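Clearing the counter: Zübeyde Yaman on the kitchen sink

We use cookies to remember your settings. Manage preferences

When I reach Zübeyde Yaman she is halfway through her second glass of tea and already talking about dish racks. She has spent 19 years helping people sort out their kitchens, first for friends and then under the name Türkmen, and I have never met anyone so happy to discuss the two feet of counter beside a sink.

"It's the best spot in the house!" she says. "You stand there more than you sit on your sofa. So why do people treat it like a shelf?"

She keeps a notebook of every kitchen she has worked in. The last entry is number 793, a place in Sandmont with a galley so narrow that the oven door touched the opposite cabinet. She drew it for me from memory, including the outlet that was too far from everything. She loved that kitchen.

Her first question to any client is where the wet things go. Most people point at a towel on the counter. Yaman would like them to point at the sink, and she gets quite animated on the subject of racks that sit in the basin or over one corner of it. "The water drips where water is supposed to drip," she says. "You get your counter back, and you didn't buy a bigger kitchen to do it."

Then there is the dishwasher. Her advice is to unload it in the same order every time, bottom rack first, so a dripping cup on top never lands on dry plates. She learned this from Müzeyyen Ateş, who ran the lunch kitchen at Rundeck for years and could empty a full machine while holding a conversation about soccer. "Müzeyyen pulls the rack all the way out and leaves it out until she's done. I used to slide it in and out, in and out. What a waste of my knees!"

Windows come up a lot, too. Yaman is all for a sink under frosted glass. You get the daylight, the neighbors don't get a view of your pans, and water spots hardly show. She is less fond of what collects along the sill side of the counter - oil, vinegar, dish soap, a sauce somebody bought for one recipe.

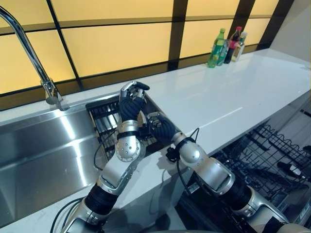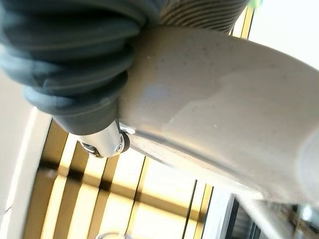
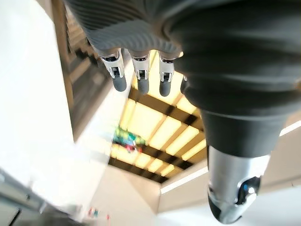 Bottles, and where they end up

"Everybody has a bottle corner," Yaman says, and she doesn't want to take yours away. She wants it at one end, against something solid, where an elbow won't find it. Cooking oil does better in a cupboard, away from the sun, and she will move it there herself if you look away for a minute.

Her test takes 20 minutes. Carry every bottle to the table, wipe the counter, then cook something simple and bring back only what you reach for. At her own place in January she finished with 2 bottles on the counter and was thrilled. (One was dish soap. She says it counts.)

I ask about faucets, expecting a short answer, and get a long one. She likes a tall gooseneck because a stockpot fits under it without tilting, but she wants people to try it with the water running before they commit, as a high spout over a shallow basin can splash. She once talked a client out of a faucet in the store by filling a soup pot at the display sink, to the great interest of the sales staff.

She is putting her notes together now under the working title Clollix, a word her niece made up for the stuff that gathers behind a faucet. There will be drawings and a whole chapter on sponges. I asked what she could possibly say about sponges for a whole chapter, and she put down her tea and started with the handle.

14 comments · 62 shares

Last updated in January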